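Hand-Held Gripper Trials: Questions We Keep Getting
Last updated 13 Jan 2020

Since the Zurkanstead bench notes went up, our inbox has been wonderfully full. People want to know which hand tool we liked, what we did about lighting, and whether any of this works on a real bed with a real blanket on it. We've pulled the most common questions together, and Nuwan and I will keep adding to them as the trial goes on.

What are you comparing, exactly?

Hand-held grippers with a wide-angle camera on top, the kind you squeeze yourself while the camera records what the fingers do. We have four in the trial. Two have flat parallel jaws, one has soft fingers that curl, and one has a pair of round pads on angled linkage arms. They all get the same jobs, in the same homes, with the same people squeezing the trigger. Later on we'll put matching fingers on the arm and see how much of what we learned by hand carries over.

Why not go straight to the arm?

Because you learn so much faster with the thing in your hand! An arm needs a table, a power supply, a clear space and a good hour of setup. With a hand tool you can walk into somebody's bedroom, try a stack of laundry, change your mind about the approach angle and try again before the kettle boils. You also feel it. When a linkage binds, your knuckles know right away, and no log file has ever told me that as clearly.

Do you practice on cloth first or on hard objects?

Cloth, and people are always surprised by that. Blocks and cups are kind to every gripper we own. A blanket on a soft bed gives under the pads, slides, and bunches up in places you didn't plan for. If a pair of fingers is going to annoy you, cloth will bring it out in the first five minutes.

What does the wide camera see in a bedroom?

A lot more than you'd guess, with plenty of curve in it. These are all from the tool with the round pads. 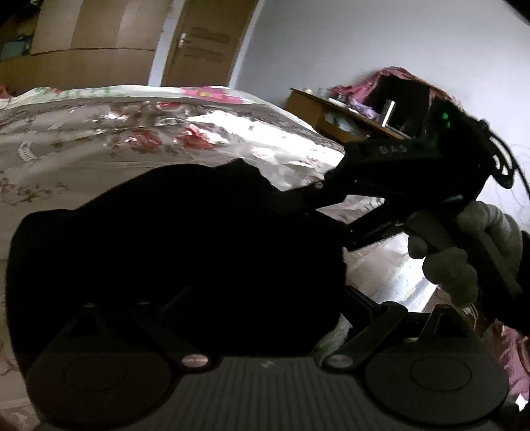
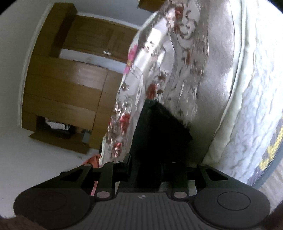
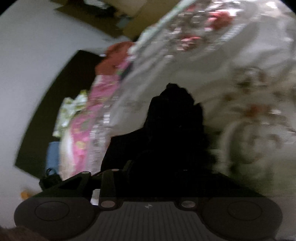
How do you choose a lens, then?

We went back and forth on this for most of September. A narrow lens gives you lovely straight edges and a nice big view of the fingertips, and then you turn your wrist and lose track of where you are in the room. A wide one keeps furniture and walls in view through almost any twist of the hand, and that helps enormously when you're trying to work out the tool's position afterward. The price is bent lines and fewer pixels on the thing you're grabbing. For bedrooms and closets we came down firmly on the wide side. For small parts on a bench, Horațiu still prefers the narrow one, and his results with screws and washers are good enough that I've stopped arguing.

How bad is motion blur?

Worse than we expected indoors. Most people move their wrist faster than they think, and household lighting is dim by camera standards. What helped us:

Shorten the exposure and put up with a grainier picture.
Open the curtains. Simple, free, and better than either of the lamps we bought.
Pause for a beat at the start of the grasp and again at the end.
Recheck the clip before you leave the house, on a real screen.

We left auto exposure on for the first round and regretted it. Every time the hand swung from a dark closet to a white wall the brightness pumped up and down, and the tracking got lost. It's locked now.

Dark cloth on a dark gripper: any advice?

Oh, this one. Black fabric close to the lens can lose every fold and read as one big shape, and if the fingers are black too, it gets hard to say where the cloth stops and the tool begins. Chinyere tried three things. Colored tape on the inside edges of the fingers was the clear winner, although it peels after a while. A small ring light came second, but it put a hot spot on anything shiny. Turning up the gain did very little except add noise. If you're buying fingers from scratch and you can get them in a light color, get them in a light color. Then you'll have the same trouble with white sheets, of course, so keep the tape.

Round pads or flat jaws?

Everybody asks this and I'm sorry to say it depends on the job. Flat jaws are great on hems and corners, where there's an edge to slide between them. Wide pads are more forgiving when you come in at a funny angle to a heap of cloth with no edge showing. They also tend to pick up more layers than you wanted. If your task is "take one shirt off the pile," that's a problem. If your task is "clear the bed," it's a gift.

The soft curling fingers are a delight on rolled socks and I wouldn't use them for much else.

How do you score a grasp?

Each tester does 361 grasps per tool, spread over several homes so that no single mattress decides the outcome. Every one gets a mark from 0 to 5: zero means the cloth never left the surface, and five means it was lifted, carried and set down where the tester wanted it. Salamatu wrote the sheet and she has kept it mercifully short. There's a column for the mark, a column for the kind of item, and a wide column for remarks. The remarks are where the good stuff is. "Felt mushy," "had to look twice," "thumb hurts": you can't get that from a number.

We don't publish a single overall score per tool and we don't plan to. Averages hid nearly everything interesting when we tried it.

Does it hurt your hand?

After a long session, yes, a bit. Trigger spring strength varies wildly from tool to tool, and a stiff one wears you out well before the battery goes. Swap hands if the grip allows it. We switch testers often, and we've gotten strict about it after Kayode spent a whole weekend with a sore thumb. Thin gloves help with rubbing at the trigger, but try them on first, because a thick fingertip can catch.

What about the cable?

If your tool has one, give it slack and a strain relief, and run it back along your forearm with a couple of loose straps. Ours pulled out twice in one afternoon before we did that. A cable that tugs will also change how you move, and you won't notice until you see the recordings and wonder why everybody reaches in the same cramped little arc.

Which controller are you using on the arm?

We have two on loan for comparison, the Bostley and the Tilley. The Bostley is quick to set up and has a force limit you can change while it's running, which I adore. The Tilley is smoother at low speed and has much better logging, but its menus are a maze. For soft goods, low-speed smoothness matters more than I would have guessed, so I'm leaning Tilley. Horațiu is leaning Bostley. Ask again once we've done the towels.

Is the Obi mount worth printing?

Yes, if you plan to move one camera between several tools. The Obi is Nuwan's quick-release plate, and it puts the lens back in very nearly the same spot every time. Print it solid. Our first one was mostly air inside and cracked at the screw hole on day one. You still need to recalibrate after a swap, just a quick pass with the checkerboard, and please don't skip it because the picture looks fine. We did, and we had to throw out a whole morning.

Can I join in with my own gripper?

Please do! We'd love more designs, especially odd ones. You'll need the score sheet, a camera with locked exposure, and somewhere with ordinary bedding and clothes. Don't tidy up for us. A made-up test table with one folded towel on it tells us very little, and the runs we've learned the most from were in rooms where people live.

Send the sheet and your clips together, and write down the finger material and the lens. If you've changed anything halfway through (new pads, different spring, fresh tape), start a new sheet.

What's next?

Towels, then fitted sheets, heaven help us. After that Chinyere wants to go through the remarks column and sort it by type of complaint, and Kayode is building a set of lighter-colored pads in a grippier rubber. If the first pair holds up we'll post the print files along with the mount.

My question isn't listed.

Write to Salamatu through the contact page and put the name of your gripper in the subject line. Replies can be slow during test weeks.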